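Budgeting for a second arm: buy the spare fingers now or wait?

lingyun_du
19 July 2020
Hi all! We pack refurbished graphics cards at Zitora, and I finally have approval to plan a second packing cell (it took since May, but I'm not complaining). The arm itself is settled. What I can't settle is the extras. The Belano quote has a spare finger set at $904, and my manager would love to see that line go away. Would you fight for it?

dauda_bench
Congratulations, that's lovely news! I'd fight for it, yes. Bags are hard on fingers, and waiting on a part while the cell sits idle is a miserable way to save money.

Obinna Akinola
I'm going to disagree with my friend above, kindly I hope. We ran two arms for two years on the fingers they came with. I'd put the money into racks and decent tables first, and if there's anything left over, buy the screws and linkage plates separately. Pirano sold us a plate kit for $238 and we still haven't opened it!

dauda_bench
Well, you were moving cartons, Obinna! Thin slippery bags are a whole different animal.

lingyun_du
Ha, you two are both helping, believe me. It's anti-static bags all day long for us, with the cards going in and out of a slotted rack, so the grip matters more than the lifting.

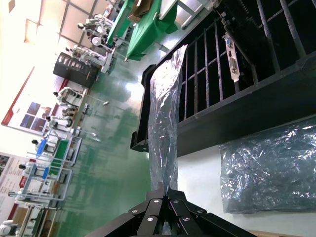

So I'm leaning toward Obinna's plate kit plus one more rack, and asking for the full finger set in next year's budget. Dauda, I know, I know. If it goes badly you may say so right in this thread.

dauda_bench
I will, and warmly! Ask Belano about their lead time before you sign, though.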